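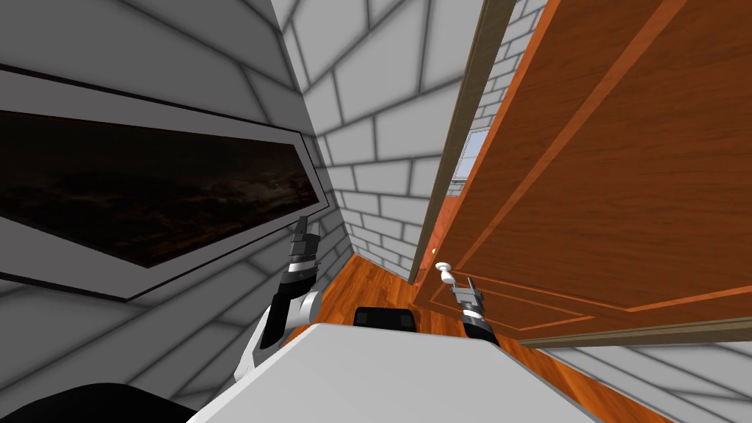
Hello Hacer,

Here's where we've got to on the door-opening guidance, and I'm pleased to say it's been a good couple of months! You asked for plain talk and no slides, so I've kept it to a page.

The draft now has 18 rules, down from a frankly silly number in April. Most of the cuts came from Aslı Erdem at Soylu, who read the whole thing twice and crossed out anything a tester couldn't check with a stopwatch or a force gauge. The ones she left alone are mostly about the robot keeping its body out of the swing of the door, letting go of the knob before it moves through, and stopping dead if anything pushes back from the other side.

We've now done around 2,000 simulated runs against the draft, all in the Pletix rooms (brick walls, panelled doors, round knobs, you know the ones). Lever handles are next. I'd hoped to have them in this report, but the Pletix lever models had the spring the wrong way round and we had to send them back.

Two rules are still causing arguments. One is what the spare arm should do while the other reaches for the knob – I want it tucked in, Damik want it free to steady the door, and we've both got test logs that suit us. The other is whether a door that's already open counts as a door task at all. I say yes, and I'd like the wording to say so, as people do stand behind open doors.

Money is fine. We've spent a bit less than planned on computing and a bit more on Aslı's time, and I'd do the same again. What I do need from you is a yes or no on 4 extra weeks for the lever work, plus a contact at Grutara so we can ask about borrowing their test corridor (the one with the fire doors).

I'll send the next draft as soon as the spare arm wording is settled. Ring me if anything looks odd – mornings are best.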